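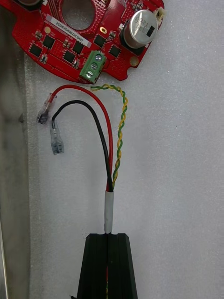
Picking Up Cables and Bare Boards with the Castomora Gripper Kit

14 shares | 6 comments

The Castomora kit ships set up for boxes and blocks. Cables and circuit boards need different settings, and the printed guide gives them half a page. These are the steps we use at the Cloldale workshop. They assume the gripper is already mounted and homed, and that the wrist camera shows up in the Fula control app.

Before you start

Disconnect power from any board you plan to handle. Lay a sheet of foam over the work area and make sure it lies flat. If you keep parts in a plastic case, open it all the way and put it where the wrist can come straight down without hitting the lid.

Set up the cable grip

1. In Fula, open Tools and pick the narrow finger profile. Set closing force to 20 percent.

2. Set approach speed to 4 and leave the lift speed at its default.

3. Jog the gripper over the cable. Line up the gap between the fingers with the part of the cable you want to hold. On a cable with an outer jacket, grip the jacket. Stay off the crimp connectors, which can turn in the fingers.

4. Lower until the fingertips are level with the cable, then close. Lift 10 mm and stop. Check the camera view before you go any higher.

5. If the cable slides, raise the force by a few percent and try again. Yuzhen Yin runs hers at 30 with no marks on the jacket, but she has the older rubber pads.

Loose wires in a case take longer. Look for the spot where they are bundled and aim for that first. Glare on shiny plastic can throw off the auto-center feature, so turn it off and line up by hand. 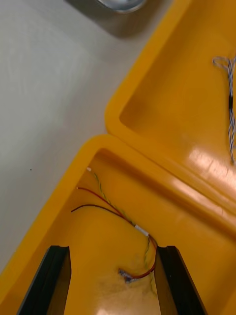
Set up the board grip

1. Switch to the wide profile and drop the force back to 20 percent.

2. Open the fingers wider than the board. Turn the wrist until both fingers face bare edge. Connectors and tall capacitors should sit clear of the fingers.

3. Close in small steps. Stop at first contact, wait for the force reading to settle, then close one more step.

4. Lift slowly. A round board can pivot between the fingers, so keep it low over the foam until you trust the grip.

5. Save the pose under its own name. Fula overwrites unnamed poses when you restart.

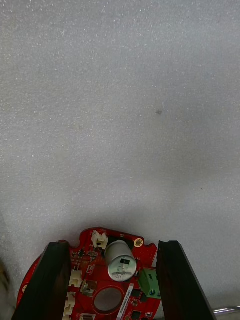
Round board between the fingers, over foam.

To release, lower the board to the foam and open the fingers one step at a time. A fast release can flick a light board sideways.

If Fula shows a grip fault at step 3, re-home the gripper and reload the profile. Firmware from before September needs this after every profile change.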